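Gripper pads and spares – what to order for next budget period
Ticket opened by Sheyla Nina, queue: Equipment / Purchasing
Status: waiting on quote 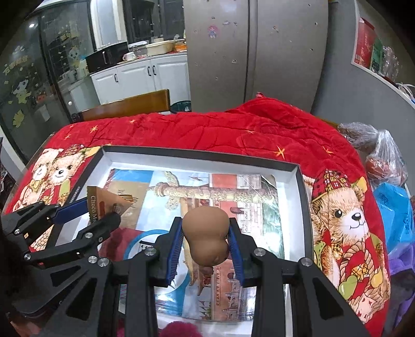 Need a decision on pads before the April order goes in. We have money for one of two things, either a full set of replacement pads for every hand-held gripper or two complete spare grippers, not both. Wilmer wants the spares. I want the pads. The blue ribbed ones do the gripping and they're the bit that meets every single item, smooth rounded stuff like the brown gourd toy on one side and packaged snacks on the other, so they are what I'd expect to go first. The pivot screws and linkage bars I'm not worried about yet. Pls comment below, I need to send something to Elvira by 4 pm.

– Sheyla

Wilmer Taipe, 9:40 am
Don't agree. If a linkage bends we are down a whole unit and the lead time from Gronik is 11 weeks. Pads are a few screws and done. You can keep going on worn pads for a while, you can't keep going on a bent finger. Spares first.

Also what is the pad part number. The one on the shared list is the old one I think.

Sheyla Nina, 9:52 am
Part number on the list is wrong yes. Old pads had different hole spacing. Ordered 12 of those last time, none of them fit, still in the drawer. Please nobody reorder off that list!!

Will fix list today.

Hortensia Chávez, 10:15 am
Can we back up a sec. What's the actual fault being reported? Ticket was filed under troubleshooting and I only see shopping.

Sheyla Nina, 10:21 am
Fair. Symptoms as reported:

– unit 2 drops smooth items, mostly rounded ones, holds boxes fine
– unit 2 left pad feels looser than the right
– unit 1 no complaints
– trigger feel on both ok

Tried so far:
– wiped pads with damp cloth, let dry. Bit better for a while then same again
– swapped left and right pads on unit 2. Drops still happen
– tightened pad screws. Left one takes a quarter turn every morning, so somthing is backing out
– moved unit 1 pads onto unit 2. Drops stop

So pads, or pads plus whatever is letting the left screw walk.

Wilmer Taipe, 10:34 am
Or the mount is cracked and new pads will walk out the same way. Did you look at the mount with the pad off?

Sheyla Nina, 10:58 am
Just did. No crack I can see. Thread on the left mount is pretty chewed. Could be from all the swapping, my fault possibly.

Put thread locker on it, will leave till tomorrow morning.

Hortensia Chávez, 11:05 am
OK then that's a mount and a pad set for unit 2, not a fleet purchase. What does a mount cost by itself?

Sheyla Nina, 11:20 am
Gronik don't list mounts separately. Asked them. Niltgate sell a compatible finger kit, mount + pad + screws, 92 per side. Needs two sides per unit obviously. Haven't tried it. Bermúdez says they can machine just the mount but want a drawing and we dont have one.

Eliécer Huamán, 11:47 am
We tried the Niltgate kit on the Nodwood job. Fit was ok, pads a bit harder than the original, slipped more on glossy wrappers. Fine on everything else. I would get one kit and test before buying more. Still have the screws that came with it if you want to compare lengths.

Budget note – anything ordered in this period has to be received in this period or it comes off next period's line. So the 11 week thing from Gronik is a real problem no matter what you pick.

Wilmer Taipe, 11:55 am
Didn't know that about the receiving date. OK that kills spares for April. I still want them in the plan for the next one, please write it down somewhere that isn't this ticket.

Sheyla Nina, 12:10 pm
Written down. Proposal then:

1. one Niltgate kit, both sides, for unit 2, order now
2. original pads for unit 1, one set, only if Gronik confirm they're in stock
3. spare grippers to next budget, with quote attached
4. nothing from Bermúdez until we have a drawing

Test for the kit: same mix of items as now, keep the round smooth ones in, and add more shiny packaging bc of what Eliécer said. Log drops per unit on the sheet, not in chat.

Elvira Ccori, 2:30 pm
Approved 1. Item 2 ok pending stock confirmation, send me the email when you have it. Item 3 needs a quote with a validity date on it, last one didnt have one and got bounced. Shipping has to be on the same quote as the goods, not a separate line later please.

Sheyla Nina, 2:41 pm
Thx. Kit ordered. Asked Gronik for stock on pads and a dated quote on two spares, shipping included.

Leaving this open until kit is fitted. Wilmer can you take the old pads out of the drawer and label them so they don't get used.

Wilmer Taipe, 3:05 pm
Done, bagged and labeled WRONG HOLES. Parts list still shows the old number btw

Sheyla Nina, 3:12 pm
Fixed now – refresh the page.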